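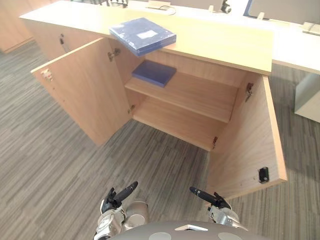
Both doors open, blue packet on top, both hands parked.

Quick one from the robot bench, newsletter's late and so am I. The two-armed build is now doing cupboards. Not well. But doing them! Duygu Sönmez has spent most of the month on the arm code, Hanna Wieczorek did the wiring loom twice (don't ask about the first loom), and we've got the Hilo driver boards talking to the Dremo wrists without dropping out every ten minutes.

Where we're at: shelf height is fine, reach is fine, doors are the pain. The arm wants to pull in a straight line and a door swings on an arc, so the wrist fights the hinge and the motor trips. Duygu has put a softer limit on the elbow and it's behaving better. Still needs a proper fix.

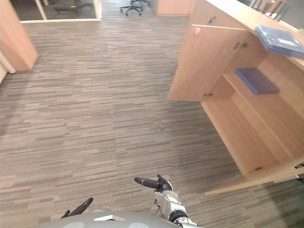 Page last updated: Friday, April 12, 2024

Budget stuff. We've spent $2,886 since February, mostly motors and the two hands. Next order is finger pads, the black ones go shiny and lose there grip. Kravets has them in packs of 10, back order. If anyone has a spare set in the garage, shout.

Also the wrist cameras are in, one a side, cables run down the inside of the forearm. Focus is fixed, so anything right up close goes to mush. Might try a different lens.

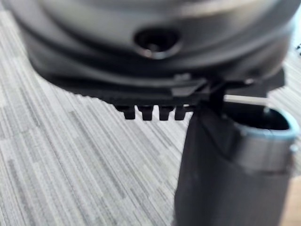
Genowefa Szewczyk reckons we should forget the lens altogether and put the money into a force sensor, seeing as the hand has to know it's touching something before a picture of it is any use. She's got a point. Austra Vanags wrote back that a sensor won't find the shelf for you. So that's on the list for the next build night, bring opinions and maybe a biscuit.

Soft plastic is next after doors. Bags, folders, anything floppy. Zofia Cieślak is writing the grip routine for it, slow close then a tiny lift then check.

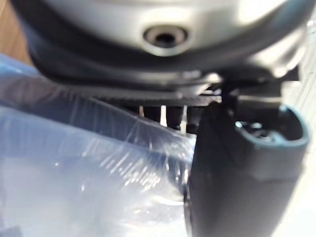 Wrist camera, with clear plastic bag at left.

Firmware's on the shared drive under Tenier, use build 44 and not the one before. Please label your batterys.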